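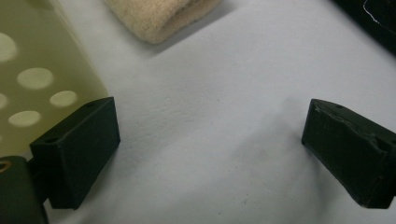
Re: [Plerstead Menders] Black dye keeps going brown

3 min read

Hi all,

Jumping in on the dye thread from Monday, quoted here so you don't have to dig:

> I've now done two rounds of black on an old cotton skirt and it
> comes out the color of weak coffee. The packet says it covers
> anything up to 2 yards. Is it me, the water or the dye? Also, is it
> worth driving out to Giltton for the good stuff, or does everyone
> just order it?

My guess is the skirt isn't all cotton! I had the same thing with a pair of pants I'd have sworn were cotton, and when I finally dug the label out of the side seam they were nearly half polyester. The regular stuff just slides off polyester. You end up with a washed-out brown because only the cotton part takes it, and black dye is a mix of other colors anyway, so whichever one grabs first is the one you see.

If it really is all cotton, then I'd look at salt and weight. Weigh the skirt dry (kitchen scale, fine) and use double the dye you'd use for any other color. Black is greedy. My last batch was 811 grams of fabric, and I used two full packets and still wished I'd bought a third. Keep it moving for the first half hour, and I mean really moving, spoon in hand, radio on, don't wander off to answer the phone like I did with the pillowcases.

On Giltton – I used to go out there every June when Grasso had their remnant sale, and it was worth the gas back then. Now I order from Plilix. Shipping is $9 no matter how much you get, so I wait until I need thread and interfacing too. Their black is stronger than the grocery store kind, but it does rub off on light things for the first few washes. Ask my bathroom towels.

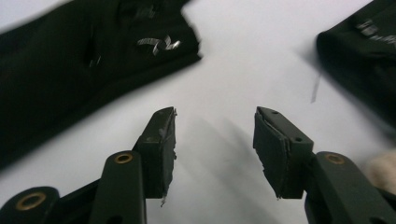
Black fabric on a white table.

One more thing, about rinsing. Cold first, then warm, then a wash on its own with a little detergent. People stop when the water looks sort of clear and then wonder why their socks are gray. I also throw in an old white rag with the first real wash, and if it comes out clean I call it done.

Does anyone still have the handout from the overdyeing class? I think it was from back in 2000, pink paper, stapled at the corner. It had a chart for wool that I've never found anywhere else, and my copy went through the laundry in an apron pocket. A scan would be great, or even just the wool half.

And I still have a spare enamel pot if anyone in Plerstead wants it – chipped on the rim, no good for food now but perfect for this.

Happy stirring!

We use cookies to remember your list settings. OK

Contact the list owner | Back to top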